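2025-12-05, pay scheme notebook, Grarton job

Second full day on the incentive plan model. Mitra Shahbazi has the left-hand pages for her interview notes, I have the right-hand ones, and the tea ring belongs to both of us.

Where we'd got to: Grarton want a bonus plan for their supervisors. They have had three in the past few years, and all of them are still technically running, which explains the spreadsheet. The oldest pays out on tonnage. The next pays out on tonnage less complaints. The newest pays out on "contribution", and the definition of contribution is a blank cell with a yellow background.

There are 53 supervisors on the list. I spent the morning making the list agree with payroll. One man appears on it as himself and again as his own deputy, and would have been paid a bonus for managing himself well. I have left a comment on the row and removed the deputy.
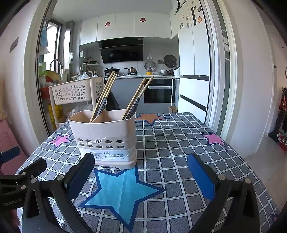 **Category: targets and thresholds**

Ran the old plan against last year's figures, then the proposed one. Under the old rules nearly everyone hits target by August and then has no money reason to do anything until the new year. The proposed version spreads payment over two half-years, so the lull arrives twice but is shorter. I'm not sure that counts as progress. It did look nice on the chart.

Settings used, so I don't have to guess them again:

- threshold: 10 per cent under target, nothing paid beneath it
- at target: £400 per half-year, flat, same for all sites
- above target: straight line, no cap yet (Grarton's finance people will want a cap, and will want it to have been their idea)
- leavers: paid up to the end of the last full month
- long-term sick: see below, not settled

The flat amount caused more trouble than the sum deserves. Sandberg, who did the previous scheme, used a percentage of salary, so the best-paid supervisors got the most for the same work. The best-paid supervisors consider this a sound principle. The rest haven't been asked since the first plan, and Mitra's interviews suggest they have been saving it up.

From her side of the page, copied so it's in one place:

- Most people she spoke to couldn't say which plan they were on. One was on none and thought he was doing rather well out of it.
- Team leaders on nights believe the day shift gets the easy targets. Day shift believes the reverse. The targets are identical.
- Several would swap the whole thing for a decent rota published on time. She has underlined this twice. I agree with the underlining, but it isn't what we were hired for, and I've put it in the covering letter where it may be read by accident.

Threshold cliff is the real problem. At just under the line you get nothing, a hair over and you get most of the £400. I tried a softer ramp starting lower down. It costs more, as you'd expect, but payments stop jumping about between halves. With the cliff in, the same three sites win and lose by turns depending on when the stocktake falls. I sent the ramp version round before lunch and asked for objections. 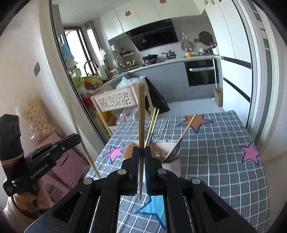 Muthu Gounder: the ramp is fine, but you've measured the wrong thing very smoothly. A supervisor at the small sites can't shift tonnage, it depends on which lorries head office sends. Rota gaps and staff turnover are what they do control. I'd put half the bonus on those and see who complains. If it's only the big sites, you've got it about right.

Annoyingly good. Rebuilt the sheet with half on tonnage and half on turnover plus unfilled shifts. Turnover figures for the small sites are lumpy: lose one person out of a tiny team and the rate looks like an evacuation. Using a rolling year calms it down. Unfilled shifts come from the Zamari rota system, which counts a shift as filled if somebody was once pencilled in for it. Need to ask whether it can export who turned up. I suspect the answer is a form.

Tested the new split on last year:

- small sites go up a bit, big sites down a bit, total spend almost unchanged
- two of the big sites fall beneath the threshold entirely. These are the ones whose manager sits on the pay panel. Mitra will present that slide.
- one site comes out top on everything and I don't believe it. Checked again, still top. Checked the source: their leavers for the year are filed under Gondal, where the payroll used to be run. Put them back. They are now in the middle like everyone else, and I feel better about the world.

Long-term sick: the present wording pays nothing after four weeks' absence, whatever happened before it. I'd rather do it by months worked, same as the leavers. Mitra wants it checked by an employment lawyer before either version goes in writing to the client. She's right. It goes in the draft as an open point, in brackets, in red.

Also found that the second plan has a clause letting a supervisor "carry forward" an unearned bonus. Read it several times. It says what it says. As far as I can tell somebody could owe themselves money indefinitely.

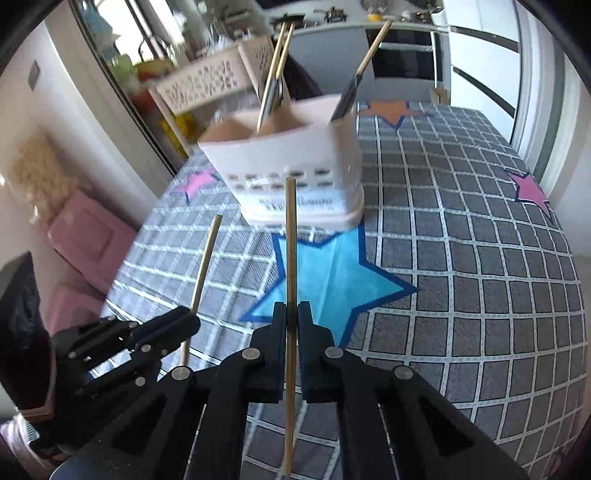

*Table with the checked cloth, afternoon.*

Left over for next time:

- [ ] ask Zamari about attendance export
- [ ] cap or no cap, run both, have the cap ready in a drawer
- [ ] get Muthu's split into the letter under his own name, as he'll notice otherwise
- [ ] write one side of plain English explaining the plan to the people on it. If it won't fit on one side, cut the plan
- [ ] find out who can formally close the three old schemes. Grarton's HR thinks finance, finance thinks HR
- [ ] new version number. The file is now called final_2_ramp_NEW and I can't defend it

Mitra has taken the printed copy home to read. The red pen has gone with her.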